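Lista de revisión de guardarropa y taquillas de calzado, octubre
Edificio Cendivville, planta baja
Revisa: Norbert Balogh. Segunda firma: Aušra Adomaitis.

Aviso previo. Relleno la lista porque toca, con el formato que nos pasó Petonby. Ya dije el año pasado que la mitad de las preguntas están pensadas para un vestuario de fábrica y la otra mitad para un archivo. Donde no hay casilla razonable, pongo comentario.

1. Acceso y paso

Pasillo despejado en todo su ancho: SÍ
Comentario: el formato pide 80 cm libres. Los hay, medidos con cinta entre el banco y las puertas cerradas. Con una puerta abierta ya no los hay, y el formato no pregunta por eso.

Suelo sin manchas ni restos: SÍ, con reservas
Comentario: fregado a primera hora, según el parte. El parte está firmado antes de la hora en que abre el edificio, así que cada cual crea lo que quiera.

Iluminación suficiente para leer etiquetas: NO
Comentario: en la fila baja hay que agacharse con linterna. Me dicen que las luminarias Layug dan de sobra. Darán de sobra en el techo.

2. Estructura de los compartimentos

Fijación a la pared: SÍ
Comentario: empujé los dos extremos y no se mueven. No desmonté nada para ver los anclajes, de modo que este SÍ vale lo que vale un empujón.

Paredes sin astillas ni cantos levantados: SÍ en la fila alta, PENDIENTE en la baja
Comentario: el acabado imita o es madera, y no pienso discutirlo otra vez. La ficha de Cikatar habla de «superficie de larga duración» y no concreta cuánto dura lo largo. En la fila baja hay un canto que raspa la mano al meterla. Cinta puesta por mí, que se caerá.

Bisagras y cierres: NO
Comentario: el cierre del compartimento 242 entra si se levanta la puerta con la rodilla. Sigue constando como «reparado». Pido que se cambie la pieza o la palabra.

Carga máxima indicada: NO
Comentario: falta la pegatina. No hay riesgo con zapatos, pero alguien acabará guardando ahí los botes de pintura, como en el armario del fondo.

3. Contenido

Calzado colocado en su compartimento, sin sobresalir: SÍ
Comentario: revisados los ocupados. La norma interna dice «un par por hueco» y se cumple. Tampoco tiene mérito, los huecos no admiten mucho más.

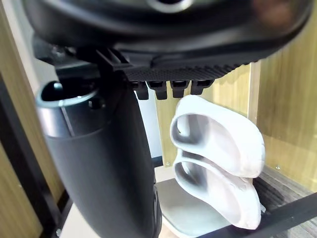 Zapatos blancos sin cordones, en su compartimento.

Calzado claro separado del de exterior: NO PROCEDE
Comentario: aquí discrepo con Adomaitis, que quería un SÍ. La norma de separar el blanco se escribió cuando había bandejas. Ahora cada par tiene paredes propias y no veo qué se mancha con qué. Si alguien me enseña una mancha pasada de un hueco a otro, cambio la casilla.

Etiqueta con nombre o número: PARCIAL
Comentario: las hay escritas a lápiz, con lo que ya se sabe. Propuse placas atornilladas y me contestaron con un presupuesto de 200 euros por fila. No me lo creo. Pediré otro.

Olores o humedad: SIN VALORAR
Comentario: el formato ofrece «leve», «medio» y «fuerte». No voy a puntuar con la nariz. Si de verdad interesa la humedad, que compren un higrómetro y lo dejen puesto una semana.

Objetos ajenos al uso: SÍ
Comentario: un paraguas y una bolsa de perchas en la fila alta. Retirados al mostrador. La bolsa ya estaba en la revisión anterior y también se retiró entonces.

4. Ventilación y limpieza

Rejillas libres: SÍ
Comentario: libres están. Que por ellas pase aire es otra pregunta, y no figura.

Producto de limpieza identificado: NO
Comentario: botella sin etiqueta debajo del banco. Me aseguran que es jabón neutro. La he apartado hasta que alguien la etiquete delante de mí.

Frecuencia registrada: SÍ
Comentario: hoja completa, todas las iniciales con el mismo bolígrafo y la misma inclinación.

5. Acciones

Cambiar el cierre del 242. Responsable: mantenimiento.
Repasar el canto de la fila baja y quitar mi cinta. Responsable: mantenimiento.
Linterna fija o luz baja en el pasillo. Responsable: sin asignar, como en la lista anterior.
Segundo presupuesto de placas. Responsable: Balogh.
Etiquetar o tirar la botella. Responsable: limpieza.

Observación de la segunda firma (A. Adomaitis): conforme con todo salvo el punto del calzado claro. La norma sigue vigente y, mientras lo esté, la casilla debería ser SÍ o NO.

Respuesta de N. Balogh: mantengo NO PROCEDE. Consulta enviada a Petonby a las 11:40, junto con la pregunta sobre las puertas abiertas en el pasillo.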